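About Idia

We're a small cooking school and meal kitchen. Mostly evening classes, some daytime ones, plus a freezer full of soup you can buy on your way out. Started in a church hall with borrowed burners. Moved twice. Now in the old Lunde building, ground floor, door on the laneway side (not the street side, that's the dentist).

The idea was simple enough. Plenty of grown adults can't cook a weeknight dinner and feel silly asking. Plenty of kids leave home with one recipe, and it's toast. So we teach plain food. Rice that isn't glue, a roast chicken, dal, soup from whatever's going soft in the crisper. No foams, no tweezers. If you want cake decorating there are good people in town for that and we'll happily give you a number.

What we run

Basics — our main course, five evenings, one a week. Knives, eggs, grains, a sauce or two, then a full meal you cook and eat together. Classes are capped at 17. We tried more once and the dishes went on till midnight.

First Kitchen — for teenagers and students about to move out. Shopping on a budget, what keeps and what doesn't, how to tell if chicken's cooked. Runs in the school holidays and again in May if there's enough interest.

Cooking for One — slower, daytime, lots of tea. Started for people recently on their own and it's become our most loyal group. Some have done it three times and we suspect they come for the chat. Fine by us.

Allergy nights — gluten, dairy, nuts. Tell us when you book, please, not when you arive.
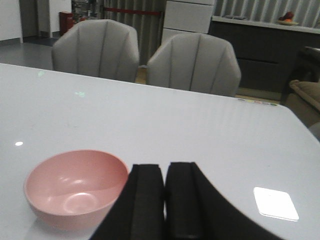
A pink bowl on the white table.

How we teach

Short talk, then you cook. Everybody chops, everybody washes up. You'll get a printed sheet to take home but the sheet is deliberately a bit thin, we want you tasting and adjusting and scribbling on it. Metric on the front, cups on the back. Teachers come from cafes, hospital kitchens, school canteens, one from a fishing boat. All of them have cooked for big hungry crowds on not much money and it shows in what they pick.

We don't grade anyone. Schools sometimes ask for a certificate and we can write a letter saying you came and what was covered. It's not a food handling ticket — you'll need to get that somewhere accredited.

Produce is from Trestance, the growers' co-op out past the highway, delivered twice a week in season. Outside the season we buy where you buy. Flour and dry goods come in bulk and we'll sell you some at cost, bring a jar.

The soup freezer

Began as leftovers. Now it has its own cook day. Pumpkin, lentil, chicken and barley, and a rotating one that's usualy whatever Trestance had too much of. Pay what's on the lid, or less if it's been one of those weeks, no explanation needed. Last year 708 tubs went out the door. A good share of those went to neighbours who've never taken a class and that's fine too.

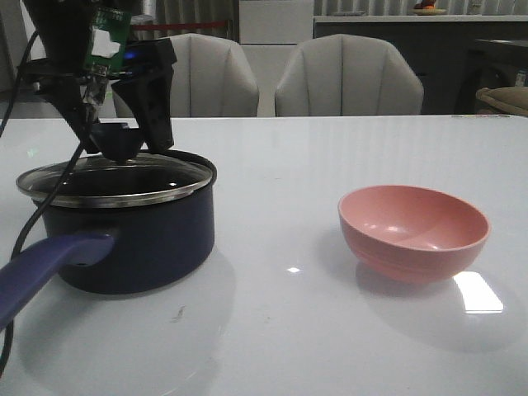 Navy saucepan, glass lid on.

Who pays for it

Course fees cover most of it. Private bookings cover a chunk more — birthdays, work groups, the odd hens' party. The rest is a yearly grant through Cimico, a local fund for neighbourhood projects, which keeps two places in every Basics course free. To ask for one of those just email and say so. No forms, no proof of income.

We're not for profit. Accounts are presented at the annual meeting, open to members, and paper copies are kept behind the counter. Membership was at 226 last we looked. It costs very little and gets you first pick of dates.

Getting in

One step at the laneway door, ramp around the side, ring the bell and we'll open up. One of the benches is lower for anyone who'd rather cook sitting down. Toilet's accessible. Parking is terrible after five, try behind the library or take the bus, it stops right across the road.

Bring closed shoes, an apron if you've got one, a container for leftovers. Long hair tied back. Aprons can be borrowed but the good ones go first.

Get in touch

Email is best, phone gets answered when hands are clean. New dates go up on the noticeboard and to the mailing list at the same time. If a course is full ask for the waitlist, people drop out more than you'd think. Gift vouchers at the counter, any amount, don't expire.

Last updated: 15 April 2018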